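Contra el robot que lo hace todo

142 veces compartido · 25 comentarios

Llevo casi dos años montando brazos robóticos en un taller compartido y cada vez me convence menos la idea de que un robot casero tenga que servir para todo. Lo digo después de haber defendido lo contrario en este mismo sitio. Entonces escribí que el aparato que valía la pena construir era el general, el que recoge la mesa, dobla la ropa y riega las plantas. Hoy pienso que esa ambición es la causa principal de que tantos proyectos de taller acaben debajo de una lona.

El nuestro se llama Hita y empezó con una lista de 19 tareas domésticas. La escribimos Jayson Manalo y yo una noche de diciembre, en la cocina del taller, con mucho optimismo. A los pocos meses habíamos tocado nueve y no salía bien ninguna. Cada tarea pedía unos dedos distintos, otra altura de mesa, otra forma de sujetar los cables. Cambiábamos una pieza para mejorar la toalla y estropeábamos el vaso.

Jayson propuso entonces tirar la lista y quedarnos con una sola cosa: latas de conserva. Coger una lata, levantarla y dejarla en su sitio. Me pareció poca cosa y se lo dije. Una lata es rígida, tiene una forma conocida y no se derrama si está cerrada. Pensé que en una semana estaríamos aburridos.

Tardamos bastante más. Las latas se parecen entre sí mucho menos de lo que uno cree cuando las ve en la despensa. Las hay altas y estrechas, bajas y anchas, con reborde y sin él. La tapa metálica refleja la luz del techo y engaña a la cámara según la hora. Si los dedos agarran demasiado arriba, la lata se inclina; si agarran demasiado abajo, chocan con la de al lado.
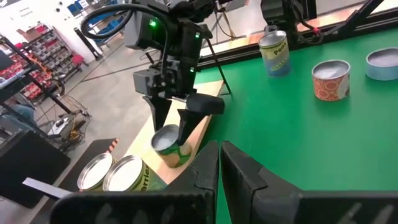 Lo que cambió fue que por fin sabíamos qué estábamos midiendo. Con una tarea única, cada fallo señala algo concreto: la punta del dedo, la fuerza de cierre, el ángulo de entrada. Con 19 tareas, un fallo puede venir de cualquier lado y se acaba culpando al programa, que es lo más cómodo porque no obliga a desmontar nada.

En Travusden, el taller donde trabajamos, no todos están de acuerdo. Hay quien sostiene que aprender muchas tareas a la vez hace al robot más robusto, y que lo nuestro es volver a la máquina de fábrica de hace décadas. Es una objeción seria. Para un laboratorio con dinero y gente a jornada completa, puede que tengan razón. Nosotros pagamos una cuota, compartimos la toma de corriente con la sierra y disponemos de unas ocho horas por semana. En esas condiciones la variedad sale cara.

También se nos dice que nadie necesita en casa un robot que mueva latas. De acuerdo. Tampoco nadie necesitaba el primer taburete que hice, que cojeaba, y sin embargo con él aprendí a cortar una espiga. El valor de un montaje propio está en lo que se puede revisar, repetir y enseñar a otro socio un martes cualquiera.

Mi propuesta para quien empiece ahora es modesta: elegir un objeto, comprar varias versiones de ese objeto y no pasar al siguiente hasta poder explicar por qué fallan los agarres que fallan. Apuntarlo en papel, con la hora y la luz que había. Y resistirse a cambiar de pinza durante una temporada, aunque la nueva tenga mejor pinta — nosotros perdimos un mes entero con ese capricho.

Jayson quiere pasar ahora a los frascos de vidrio. Yo prefiero seguir con las latas hasta el verano, sobre todo con las bajas, que todavía se nos resisten cuando están pegadas a otra. Lo estamos discutiendo.

Me gusta (88) · Comentarios (25)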